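Practical Grippers, Handout 3: Choosing Between Fingers
Prepared by Emília Kadlec, 1/18/21
Last updated: January, after the first section ran long

Bring this to the bench. It replaces the slides, which had too many arrows on them.

Last time we talked about grip force as if the world were made of aluminum cubes. The cubes behaved well, as cubes do. This session is about everything else: round things, limp things, things whose wrapper moves separately from whatever is inside. You will be comparing the Tremeo fingers, the Idwood fingers and the Lulla suction cup, and by the end you should have an opinion about each that you can defend to somebody who paid for the other one.

A word about the wrist camera before you start. It sits close to the joint, so a fair part of its view is always going to be arm. Students tend to treat this as a fault and spend half an hour tilting the mount to get rid of it. Leave the mount alone. The arm and the fingers are the only things in the picture whose size you already know, and you will want them there when you try to judge how far away anything is. You will also find that the room comes out sideways when the wrist is turned. You get used to it, or you get a stiff neck.

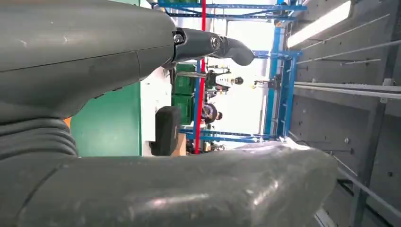 Should you judge a gripper from the wrist camera alone? Only for the last part of the approach, when the fingers are near the object; for anything about reach, clearance or how the arm got there, use a second view from outside.

Sabina Patwary, who runs the other section, would like it noted that she disagrees and would use the outside view for everything. Her section and mine will compare notes in the last session. Bring snacks.

What to measure

Each group does 7 attempts per finger set on each object. Write down the following as you go, while you still remember it:

- where the first contact was, and which finger made it
- whether the object shifted before the grip closed
- whether it was still held after the lift and a slow turn of the wrist
- what you changed since the attempt before

The last one is the one people skip. If your success rate climbs steadily all afternoon, the gripper hasn't learned anything. You have been nudging the start position and not telling the notebook. Pick a start position, mark it, and go back to it each time.

A dropped object counts as a failure even if it lands in the right bin. We had this argument last year and it took most of a session.

Friction, and what you are really touching

The textbook model for a two-finger grip has you pressing on the object. In practice you press on whatever is on the outside of the object, and that can be paint, film, dust or paper. The friction number you looked up belongs to the material underneath and has no idea any of this is going on. Write in your notes what the fingertip meets at the point of contact, in plain words, before you reach for a coefficient.
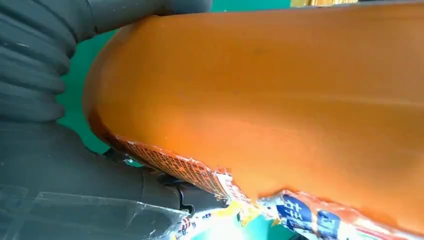 Labels deserve their own line in your results table. A sound label that is stuck down flat is just another surface, and you can treat it as one. A loose one is a second object traveling with the first, and the finger may hold on to it very well while the thing you wanted stays behind. Look at the small black hooked piece near the end of the gripper: it is pressed against a torn label on the underside of something big, smooth and orange. That is a contact with the printed layer, and the table should say so. If all you write is "orange object, contact made," you will have no way of sorting out later which grips were grips on paper.

The same curve is awkward for suction. A cup wants a patch it can seal against, and ragged paper edges leave it leaks to find. With the Lulla cup, try a bare patch first and a labeled patch second, and keep those numbers apart.

Settings

The Iyer controller lets you set closing speed and force separately. Start with force at 4 on its dial and leave it there for the whole first round. Change speed only. Then go back and do it the other way around. Yes, it is dull. Changing both together is livelier and gives you a table that means nothing.

If the fingers stall before closing, stop, open them, and look at what is between them before you try more force. The emergency stop is the big button. You do not need permission to use it.

To hand in

One table per group, plus a paragraph saying which finger set you would choose for wrapped round objects and which for bare ones. Include your worst attempt and say what you think went wrong. "Operator error" needs at least one more sentence after it.

Reading for next time is the section on compliant fingertips. Skip the derivation at the end unless you enjoy that sort of thing, in which case please explain it to me.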